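3.2 Handling and storage conditions

Table grapes were bought from two growers, one near Cuson and one near Udlow, and were picked by the growers' own crews in the early morning. Both growers supplied dark-skinned seeded fruit of the same cultivar, trained on an overhead trellis. The Cuson vineyard stands on a gravel slope and was watered by drip line. The Udlow vineyard is on heavier ground and received no water after the berries changed color. We did not try to separate the effect of soil from that of irrigation, and the two sites are treated below as a single factor with two levels.

Fruit was packed at the vineyard and moved to the Mersha cold store on the day of picking. A total of 392 bunches entered the trial. Bunches with split berries, visible mold or a broken main stem were removed before weighing and are not part of this number. Each bunch was given a paper tag with a number, weighed to the nearest gram, and assigned at random to one of two packing types: an open wooden crate, or a vented plastic tray of the same floor area. Bunches were placed one layer deep with the stem side up wherever their shape allowed it.

The cold store was held at 1 °C. Relative humidity was logged every 20 minutes by two sensors, one at floor level and one on the top shelf. The lower sensor read higher throughout the trial, and we used the mean of the two in all calculations. Crates and trays were moved one shelf position each Tuesday so that no container stayed near the evaporator fan for the whole period. No sulfur dioxide pads were used. This is not normal commercial practice, but the pads are known to bleach the stem at high doses, and stem color was one of our main measurements.

3.3 Measurements

Weight loss was calculated for each bunch as a percentage of its starting weight. Stem browning was scored by two trained assessors on a five-point scale, from fully green to fully brown, under the same lamp and against a gray card. When the two scores differed by one point the mean was taken. When they differed by more, both assessors scored the bunch again without seeing their first result. Berry drop was measured by lifting the bunch by its main stem, holding it still for five seconds, and weighing the berries that had come off.

Firmness was measured on 11 berries per bunch with a flat-plate compression tester. Berries were taken from the shoulder, middle and tip of the bunch, and the small stem of each berry was left on to avoid juice loss at the scar. This test destroys the sample, so it was done only on a subset of 110 bunches, drawn evenly from the two sites and the two packing types.

4. Results and discussion

4.1 Weight loss and stem condition

Weight loss was higher in wooden crates than in plastic trays at both sites. The difference was clear from the first week and grew slowly after that. Dry wood takes up water from the air close to the fruit, and this probably explains the early part of the gap. The later part is harder to account for. The crates had wider side openings than the trays, and we cannot rule out that air speed at the fruit surface played a part.
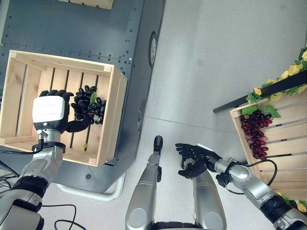 Figure 3. Dark table grapes in a wooden crate.

Stem browning followed weight loss closely in the Cuson fruit and less closely in the Udlow fruit. Several Udlow bunches kept a pale green stem despite losing as much weight as their Cuson counterparts. Stem thickness may be involved — Udlow stems were visibly thicker at intake — but diameter was not recorded and the point has to be left open. Berry drop was low in all groups and showed no link to packing type.

Firmness fell during storage in both packing types. The fall was steeper at the tip of the bunch than at the shoulder, in line with the lower sugar content usually found there. Site had a stronger effect than packing, with Udlow berries staying firmer to the end of the trial.

4.2 Comparison with the Nuvimura model

The Nuvimura model predicts water loss from berry surface area, air temperature and vapor pressure deficit. It matched our tray data well once the mean humidity was entered, but gave values that were too low for the crates. The model treats the container as inert, an assumption that is fair for plastic and poor for untreated wood. Adding a simple uptake term for the crate walls removed most of the error in the first week. It did little for the later weeks, where the model still fell short at both sites.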